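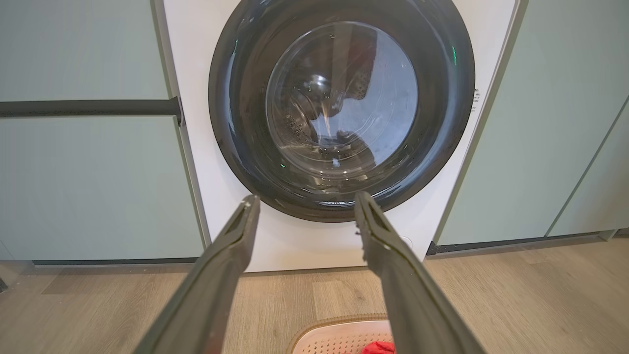

Pevetti – notes de linge, buanderie et textiles

Fiche du jeu de données, version 2
Dernière mise à jour : 25 mars 2024

Sommaire
Contenu
Pourquoi ce jeu
Ce qu'il y a dans les fichiers
Colonnes
Catégories de linge
Comment on a noté
Nettoyage des données
Limites connues
Installer, lire, filtrer
Questions fréquentes
Licence
Reste à faire

Contenu

Pevetti regroupe 242 fiches de lessive tenues à la maison et dans une petite buanderie partagée (la buanderie Prutar, rez-de-chaussée, côté cour). Une fiche = une machine lancée. On y trouve le type de linge, la couleur dominante, le programme, la température, la dose, l'essorage, le séchage, et une remarque libre quand quelqu'un avait le temps d'en écrire une. Texte en français. Pas de mesures en laboratoire, pas de sonde, pas de consommation électrique.

C'est du relevé domestique. À prendre comme tel.

Pourquoi ce jeu

Au départ, un cahier posé sur l'étagère. Des colonnes au stylo, pas toujours les mêmes d'une page à l'autre. Le but était bête : comprendre pourquoi les noirs grisaillaient et pourquoi les peluches revenaient sur les pantalons. Le cahier a été recopié dans un tableur en décembre, puis découpé en fichiers propres. Le nom Pevetti vient du cahier lui-même (marque imprimée sur la couverture), on l'a gardé.

Peut servir à : s'entraîner sur un petit jeu de données en français, tester un outil de nettoyage de texte, faire des statistiques simples, comparer ses propres habitudes de lavage. Ne pas s'en servir pour juger une lessive ou un fabricant, les notes ne sont pas faites pour ça.

Ce qu'il y a dans les fichiers

fiches.csv – le principal, une ligne par machine
categories.csv – la liste des types de linge et leur code court
remarques.txt – les remarques libres, une par ligne, avec le numéro de fiche devant
LISEZMOI – ce que vous lisez

Encodage UTF-8, séparateur point-virgule, virgule pour les décimales. Oui c'est pénible avec certains outils, voir plus bas.

Colonnes

id : numéro de fiche, entier, sans trou
lieu : maison ou prutar
type : code du type de linge, voir categories.csv
couleur : blanc, clair, vif, foncé, mélange
motif : oui, non, vide si pas noté
remplissage : quart, moitié, trois quarts, plein (à l'oeil, tambour vu de face avant de fermer)
programme : texte court, recopié du cahier
temp : température en degrés, « froid » quand c'était froid
essorage : faible, moyen, fort
dose : petite, normale, grande
envers : oui si le linge a été retourné avant
sechage : fil, étendoir, sèche-linge
peluches : note de 0 à 3
remarque : oui ou non, renvoie à remarques.txt

La note de peluches, détail :
0 – rien de visible
1 – quelques brins, partent à la main
2 – il faut la brosse
3 – à relaver ou à secouer dehors

Note donnée une fois le linge sec. Quelques fiches du début ont été notées à la sortie du tambour, elles portent un astérisque dans remarques.txt. On hésite encore à les sortir.

Catégories de linge

QUO – quotidien : tee-shirts, chemises, sous-vêtements
FON – foncés : noirs, anthracites, marine, pantalons surtout
LIT – draps, housses, taies
BAI – serviettes, gants, tapis de bain
CUI – torchons, tabliers, nappes
DEL – délicats, laine, mailles fines
SPO – sport, synthétiques
DIV – le reste, rideaux, housses de coussin, peluches d'enfant

FON est séparé de QUO exprès. C'est la question de départ et c'est la catégorie la mieux remplie en remarques. Les foncés à motif ou à texture (côtelé, bouclé, jacquard) restent dans FON avec motif = oui. Un pull noir en laine va dans DEL, pas dans FON. Il y a eu des erreurs la dessus, la plupart corrigées.

Comment on a noté

Fiche remplie au moment du lancement pour tout sauf sechage et peluches. Ces deux-là le lendemain, parfois le surlendemain.

Tri fait avant, par couleur puis par matière. Poches vidées. Fermetures remontées. Mouchoirs en papier : la première cause des notes 3, sans surprise.

Pour le remplissage, règle commune : le linge posé sans tasser, et on regarde ce qui reste de libre au-dessus. Plein veut dire qu'une main à plat ne passe plus. Deux personnes ne notent pas pareil, surtout entre moitié et trois quarts. On n'a pas tenté de corriger.

Dose : petite = sous le premier trait du bouchon. Normale = au trait. Grande = au-dessus, à l'oeil. Une seule lessive liquide sur toute la période à la maison. Chez Prutar chacun apportait la sienne, la dose y est donc peu fiable.

Nettoyage des données

Fait avec Karix, un petit script maison (karix.py, dans le dossier outils). Il met en minuscules, recolle les accents perdus, remplace les abréviations du cahier (« essor. », « ft », « tps »). Il vérifie aussi que id se suit et que les codes existent dans categories.csv.

Lignes supprimées : les doublons, et les pages mouillées illisibles. Les numéros ont été refaits ensuite, ils ne correspondent donc plus au cahier. Pas de table de correspondance, perdue.

Remarques relues à la main. Retiré les prénoms, les heures trop précises, et une recette de soupe qui s'était glissée au milieu.

Limites connues

Saisons déséquilibrées, beaucoup d'hiver, peu d'été. Donc peu de séchage dehors.

DEL très maigre. Ne rien conclure sur la laine.

Le calcaire n'est pas noté. Il joue, on le sait, on n'avait pas de quoi le mesurer au début et après c'était trop tard.

Température : c'est celle du programme choisi, pas celle de l'eau.

Filtre et joint : nettoyés quand on y pensait. La colonne a existé puis a été abandonnée, trop de vides. Quelques mentions dans remarques.txt, chercher « filtre » ou « joint ».

Les notes de peluches dépendent de la lumière de la pièce. Sur du noir, le soir sous une ampoule, on en rate la moitié.

Installer, lire, filtrer

Rien à installer. Décompresser, ouvrir fiches.csv.

Dans un tableur : importer (pas double-cliquer), choisir UTF-8 et point-virgule.

En Python avec pandas :
df = pd.read_csv("fiches.csv", sep=";", decimal=",")

Seulement les foncés :
df[df["type"] == "FON"]

Attention à temp, colonne mixte à cause de « froid ». La lire en texte et convertir aprés.

Pour essayer vite, prendre les 100 premières lignes. Elles couvrent toutes les catégories sauf SPO.

Questions fréquentes

Le modèle de la machine ?
Pas dans les données. Un hublot frontal dans les deux lieux, c'est tout ce qui est indiqué.

Retourner le linge, ça change quelque chose ?
La colonne envers est là pour regarder. Pas assez de « non » chez les foncés pour trancher, tout le monde s'est mis à retourner ses pantalons très vite.

On peut ajouter ses fiches ?
Oui, mêmes colonnes, mêmes codes. Mettre un nouveau nom dans lieu, en minuscules et sans espace. Les notes de peluches sur linge sec uniquement, merci.

Pourquoi pas de prix ?
Pas noté.

Licence

Usage libre, y compris pour modifier et redistribuer. Citer « Pevetti, version 2 ». Le script Karix suit les mêmes conditions. Les libellés de catégories sont repris en partie de la liste Zakharchenko, un vieux fichier d'inventaire textile qui circulait entre nous, merci de garder la mention.

Reste à faire

– décider pour les fiches à astérisque
– découper DIV, trop fourre-tout
– uniformiser « programme », il reste des « coton » et des « cotton »
– remettre une colonne filtre, simple oui / non
– rescanner les dernières pages du cahier, l'encre passe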